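Four weeks of writing down every bit of food we threw out. Two adults, one teenager, a kitchen in Dusside. Short thread.

First week was grim. 702 g of bread alone, mostly crusts and the end of a loaf bought before the last one was finished.

Total for the month was 2,363 g. Salad bags were the next worst – we'd eat half and forget the rest.
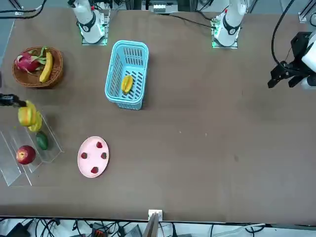
Fruit on the table, with a plate and containers.

Bread now goes in the freezer sliced. Menaka Munshi told me to do this in May and I ignored her.

Last week's bread waste: 300 g. Still too much. Carrying on till 11th October.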